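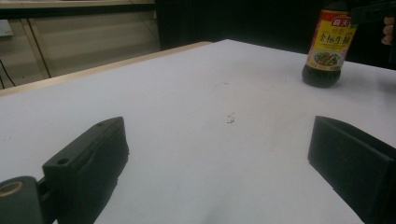
Attachment 1: white tabletop, marks near the middle of the surface

Dangate Facilities Help Desk
Ticket 482
Category: Furniture and finishes / Cleaning
Priority: Normal
Opened: Aug 6, 2022
Requested by: Rachid Slaoui, Bouazza Reading Room
Assigned to: Hnat Zakharchenko, Building Services
Status: Closed

Description of issue
The white tables in the Bouazza Reading Room show gray smudges that remain after the evening cleaning. Dark specks have also been reported. The requester states that the smudges became noticeable after the change from the former spray cleaner to Zokar concentrate. Readers have complained that loose sheets pick up marks when laid face down. The requester asks whether the finish is damaged and whether the tables must be replaced before the October term.

Entry 1, Building Services
Request received. Please confirm the dilution in use, the type of cloth, and whether the tables are rinsed after washing. Please do not apply solvent, scouring powder or melamine sponges to any table until the inspection has been completed.

Entry 2, Requester
The evening crew fills the bottle to the upper line with concentrate and tops it up from the tap. Blue cloths are used and are laundered with the floor mops. There is no rinse step. The specks can be brushed away but are back by the following afternoon.

Entry 3, Building Services
Site visit completed. Findings are as follows.
The upper line on the bottle corresponds to the floor-care dilution. The card issued for furniture specifies 30 ml of concentrate in a full bottle. Residue from the stronger mix holds dirt from hands and sleeves.
A test patch on table 144 was washed twice with plain warm water and dried with a clean cloth. The smudges lifted. No wear to the finish was found under the patch.
Specks were collected on white paper from the same table. They are crumbs of foam from the lining of the air supply grille overhead. Referred to the ventilation contractor, Plustance, as a separate work order.

Entry 4, Building Services
Instructions issued to the evening crew:
Wash all reading room tables with plain warm water on two consecutive evenings.
Resume Zokar at the furniture dilution only.
Launder table cloths apart from floor mops, without fabric softener.
Discard bottles marked with the old fill line.

Entry 5, Requester
Both washes have been done. The tables are clean to the touch and paper no longer picks up marks. Specks are still found under the grille on the north side.

Entry 6, Building Services
Plustance has replaced the grille lining and vacuumed the adjoining duct. The charge of $400 is to be posted to the ventilation account and not to the Reading Room.

Entry 7, Requester
No further specks reported. The request for replacement tables is withdrawn. Please close.

Resolution code: Cleaning procedure corrected; related repair completed.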